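# Work surfaces and paper covers: frequently asked questions

Applies to the pale-topped tables and lamp benches at Kuncombe and Nunmont. Questions on seating and storage are on separate pages.

## Why cover a table with paper at all?

A paper cover gives a clean, matt, even-toned surface that can be replaced in a minute. It takes pencil marks, small spills of dry material and light scuffing that would otherwise end up on the table. It also reduces glare from a lamp placed close to the work.

It doesn't protect against heat, solvents or blades. Use a cutting mat or a heatproof board for those.

## Which paper should I use?

Plain white, uncoated, sold by the sheet or on the roll. We stock Dahlgren sheets at Kuncombe and Stendarex roll paper at Nunmont. Both are suitable and can be mixed. Coated or glossy paper is not suitable, as it reflects the lamp and tends to slide.

The heavier grade is 300 gsm. It lies flat without fixing once it has been out of the tube overnight. Lighter grades need tape at the corners.

## Does the sheet have to reach the edges of the table?

No. A sheet that overhangs gets caught by sleeves and creases along the edge. Stop it 10 mm short on any side where people stand or sit. A strip of bare table left showing is normal and doesn't need filling with an offcut.

## Where does the lamp go?

At the far side, with the base on top of the paper. The base then acts as a weight for that side of the sheet. Keep the cable behind the base and off the working area. 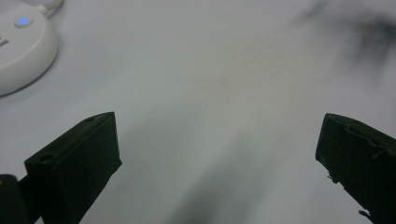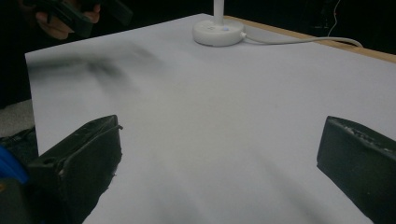 ## How much of the surface should be kept clear?

The whole middle. The lamp is the only item that stays out permanently, and it stays at the back. Tools, cups, chargers and bags go on the shelf or under the table when not in use. If an item needs to stay out between sessions, put it in a tray so that it can be lifted off in one go.

## The paper looks grey. Is it dirty?

Usually not. White paper under a dim or indirect light looks pale grey, sometimes slightly blue. Before replacing a sheet, turn the lamp up fully and compare it with a fresh one. Replace it if you find any of the following:

- marks that remain visible under full light
- a crease that can be felt with a fingertip
- a torn or curled corner
- grit underneath that shows as a raised point

## How do I replace a sheet?

1. Switch the lamp off and lift it clear.
2. Peel any tape back slowly, keeping it low and parallel to the surface.
3. Slide the old sheet off towards you, so that crumbs and dust stay on it.
4. Wipe the table and let it dry completely.
5. Lay the new sheet from the far edge forwards and smooth it from the centre outwards.
6. Tape the corners if required (no more than 4 pieces), then put the lamp back.

Damp trapped under the sheet causes cockling – the shallow waves that appear a few hours later. They don't flatten out, and the sheet has to be changed again.

## Can I use the other side?

Yes, if the first side has only surface marks. Creased sheets should go straight to recycling. Remove all tape first.

## What should I clean the tabletop with?

A cloth wrung out in warm water with a drop of washing-up liquid, followed by a dry cloth. Avoid scouring pads and cream cleaners, which leave shiny patches on a matt finish. These patches are permanent.

Wooden edges should be wiped with a nearly dry cloth only. Don't let water stand along the join between the top and the edge.

## Tape has left a residue. How do I remove it?

Roll it off with a clean rubber eraser. If that fails, warm the spot with a hairdryer on its lowest setting and try again. Label remover may be used on the top but not on bare wood. Low-tack tape avoids the problem and is kept with the paper at both sites.

## How often are the sheets changed?

Every Sunday at Kuncombe, whatever their condition. At Nunmont they are changed when needed, as the tables there get less use. Anyone may change a sheet between times.

## How is paper ordered?

Kuncombe orders in June for the whole year. The last order was 296 sheets, including those passed to Nunmont when a roll runs short. Write any shortage on the list inside the paper cupboard door, giving the grade and the number of sheets left.

## Can I draw or write on the cover?

In pencil, yes. Felt pens bleed through the lighter grades and stain the top underneath – use a spare offcut for those.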